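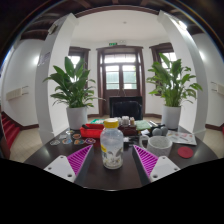
Fingers open, bottle with the yellow cap, one shiny table. Gripper maintenance, a thread.

1/ The hand-held gripper has magenta ribbed fingers on pale plates. Everyone who meets it wants to talk about the color. I want to talk about the screws.

2/ The ribs do the bending. The plates are supposed to do nothing at all. When a plate starts doing something, the fingers close a hair crooked and whatever you're holding comes up with a lean, like it's had a long lunch.

3/ So, the routine. Back every plate screw out, wipe it, one small dot of threadlocker, back in by hand until it stops. Then a quarter turn. The Erkden manual says "firmly," a word that has cost me two plates.

4/ I log cycles on both fingers. The left one is at 2533. The right one is at 3558, being older and apparently made of something better. Same part number, same bag from Fuentealba.

5/ Ribs next. Flex each one with a thumb and look at the root, where it meets the base. A pale line there means it's going. You can keep using it for a week if you enjoy picking things up off the floor.

6/ Then the bottle test. Close slowly, stop at first touch, look at both sides. If one finger gets there first, shim the other. Do it again. Do it again after that – the first shim is always a guess.

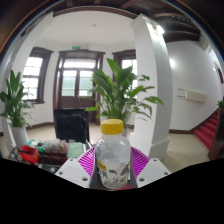 Brorka replied that shimming is a waste of an afternoon and I should just swap both fingers every 253 cycles.

7/ Brorka has a bigger parts budget than I do. At that rate I'd be on a first-name basis with the courier. Swap as a pair, sure, but when the ribs say so.

8/ Last job is the wipe-down. Damp cloth, no solvent. The Zitberg cleaner left the old set sticky for seven days and it would not let go of anything, including me.

9/ Right finger gets a new plate in October. Left one can wait its turn.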